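Gallery: The Great Sink Cupboard Clear-Out

July 28, 2020

Hi all, and welcome to the messiest gallery on this site! It started with the cupboard under the Pinheiro kitchen sink, which has been shut tight since we moved in (I kept a chair in front of it, that's how bad it was). Brushes, cloths, half-used bottles, a Melaletti soap dish I had completely forgotten about. I wrote up the first part earlier in July and got more than 300 comments, mostly from people with a cupboard just like mine, so thank you!

A few of you asked what I'm keeping. The soap dish, for sure. The Wanetex cloths too, all 4 of them, they wash up beautifully. The old sponges are gone and I don't miss them one bit. Aníbal Neves wrote in to say he hangs his brushes from a rail inside the cupboard door, and I love that idea, so I've ordered a rail from Dremamar and will put it up as soon as it gets here.

On to the brushes, then. I do like one with a long handle, it keeps my hands out of the greasy water, and a bit of color cheers up the dishes!

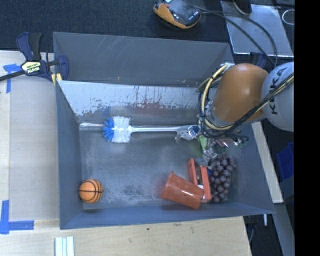

Dish brush with blue and white bristles and a slim white handle, in the big gray bin with some crumpled clear plastic.

More soon, the drawer next to the stove is up next (wish me luck, it barely opens).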